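Tollatar Cell Budget: README

Planning files for a second two-arm assembly cell. Maintained by Leen Hattar and Juraj Hudec. Last updated 25 August 2022.

Work covered: joining white poles and frame parts on a covered table, plus handling of soft items.
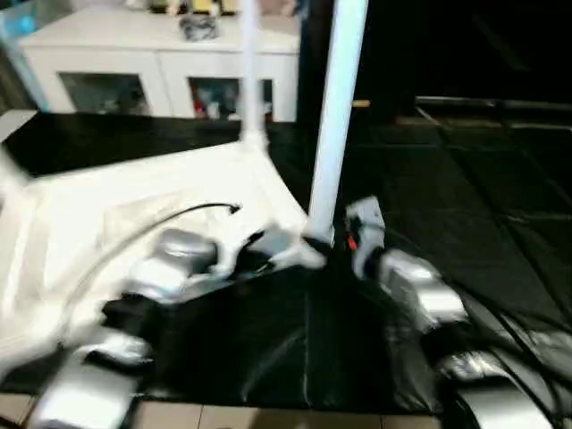
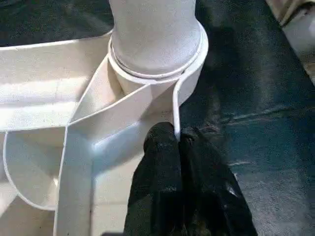
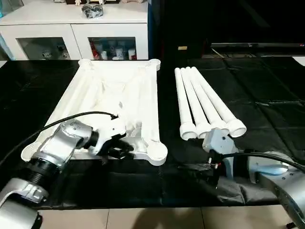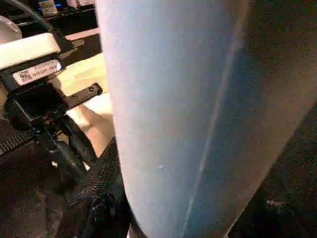
Budget lines

Gripper fingers: 4 spare sets, quoted by Wovano
Wrist cameras: 3, including one spare
Table sheeting and floor mat: 600
Cable ties and sleeves: 100

All prices are in euros before tax. The arms are on a separate quote from Matoušek, valid until May. Send changes to Leen.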